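Speaker notes: looking after the two-arm table cell at Tarkarden
2022-01-07

Slot is short. Skip the company intro, they have the handout.

Opening

Say up front that I came to this cell as a doubter and I still am one. The Pralard people sold it to us as something you set up in a morning and then forget. We did set it up in a morning. The forgetting part I would like to see for myself some day.

What I want to cover is the dull side: how the thing is mounted, what we check, what we have had to fix. If anyone came for a demo of clever picking, Ene has a talk on that after the break and they are welcome to wait for it.

How it is set up

Two arms, a gripper on each, head camera above looking down and forward. The arms work over a household kind of table with household kinds of things on it. We did not build a fixture for the objects. That was the whole point of the job, and it is also where most of my complaints come from.

Reach was set with the table pulled in close, then backed off until both grippers could rise without touching the front edge. The vendor drawing gives 300 mm of clearance. I measured 295. Ask the room whether they think those 5 mm matter. Let a few hands go up. My answer is that I don't know, and the drawing doesn't say which point on the gripper it was measured from, so neither does Pralard.

Table position gets checked at the start of every session. People lean on tables. A light table on smooth tile moves when you lean on it, and the arms have no idea.

Cables

Slow down for this section. If they remember one thing, I'd like it to be this.

Each gripper has a black cable that leaves in a loop. The loop has to be big enough for full wrist rotation and small enough that it doesn't hook a bottle on the way past. Those two wishes pull against each other and the manual pretends they don't. The manual has a lovely diagram of a cable lying along the arm like a sleeping cat. Ours have never lain like that.

What we do:
Turn each wrist slowly to both ends of travel with the power limited, and watch the cable the whole time.
Look at the connector end for bending. Feel it too, your fingers will find a kink before your eyes do.
Check the bracket screws on the white plates. Ours worked loose in July and the first sign was a grasp that landed to one side. We spent an afternoon blaming the software.

Pause here for the July story if there is time. Keep it short. Moral is that a screwdriver is cheaper than a recalibration.

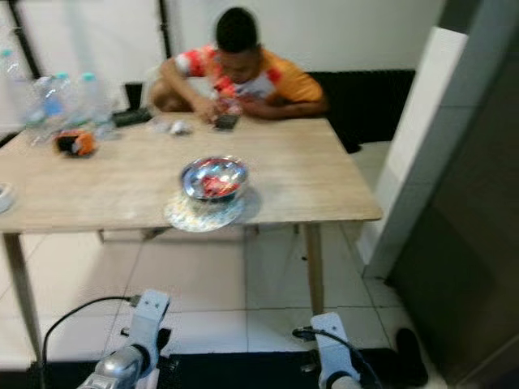
Shiny and clear things

Leave the slide up while talking. Point at the steel bowl and the reflective disc under it, then at the clear bottles on the left. Between them they cover most of what I worry about with the camera. Bright rims, a surface that throws light back, plastic you can see the wall through.

The sales line is that Bruvum, the vision package, "handles reflective objects." Handles is a big word. My advice is to test with your own bowl, in your own room, under the lights you will really be using. A gray calibration block will tell you the camera is fine. It will not tell you the camera is fine with a bowl.

Lens cleaning goes here. Dry cloth first, then lens fluid on the cloth, never on the lens. Do it before calibration, and if you touch the camera mount while doing it, calibrate again. Yes, again. I know.

Fingers and pads

Grip pads wear at the tip before anywhere else. We swap both pads on a gripper together, even when one looks good. Pralard says to swap them on a schedule. I asked what the schedule was based on and got a brochure. We go by a plain pull test with a strip of cloth — if it slides out easily, the pads are done.

Before restarting after a pad change: close slowly on nothing, open, close on something soft, and only then let it near a bowl.

What I would ask a vendor

Where exactly was that clearance measured from?
Can I replace a gripper cable without taking the wrist apart?
Does the cell know if the table has moved?
Can I have the fault log in a file I can open myself?

We got a straight yes to the last one. The others are still open — I'll read out the reply on the cable question if people want a laugh.

Questions

If someone asks whether I'd buy it again: probably, at a lower price, with spare cables in the box.

If someone asks about uptime figures, say we haven't kept the log long enough. Don't get talked into guessing.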